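Chapter 6
The Laundry Problem, and Other Chores

Jeanine Van der Linden once gave a first-year class in Jenley a simple assignment: go home, tidy one shelf, and write down every decision you made. The longest answer ran to 2000 words. Its author had got as far as the second jar.

Keep that student in mind as you read this chapter. Machines have been welding car bodies for decades, and they're very good at it, mostly because car bodies turn up in the same spot every time. A kitchen bench has no such manners. The fruit rolls, the bag sags, and someone has moved the basket since breakfast.

So researchers start small. Putting things in a basket is a favourite chore, partly because a toddler can do it and partly because it contains nearly everything that makes housework hard: odd shapes, soft surfaces and a rim to get over.

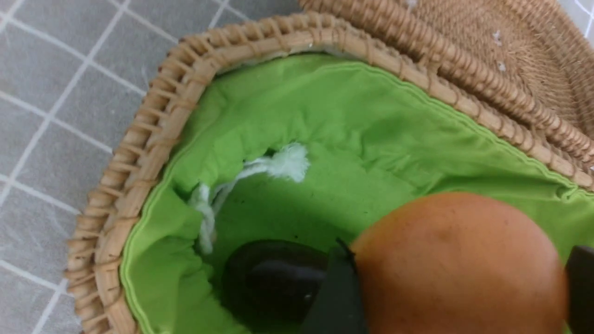
Something round and orange between the fingers, over a green lining.

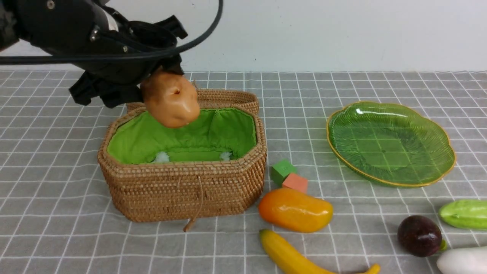
Now consider what counts as finished. At the Dirnel workshop, where I spent a damp August, a trial passed if the item ended up inside and stayed there. By that standard the arm did well in the mornings. Then a colleague swapped in a basket with a taller rim, and we all went to lunch early.

Success rates, in other words, belong to a particular table on a particular day. A brochure will seldom mention the table. When you meet a claim in the readings, ask what was changed between attempts, and who picked things up off the floor.

We begin with grasping, which is further along than most people think. Section 6.2 moves on to cloth – bring patience – and Section 6.3 asks what a household would pay to never sort socks again.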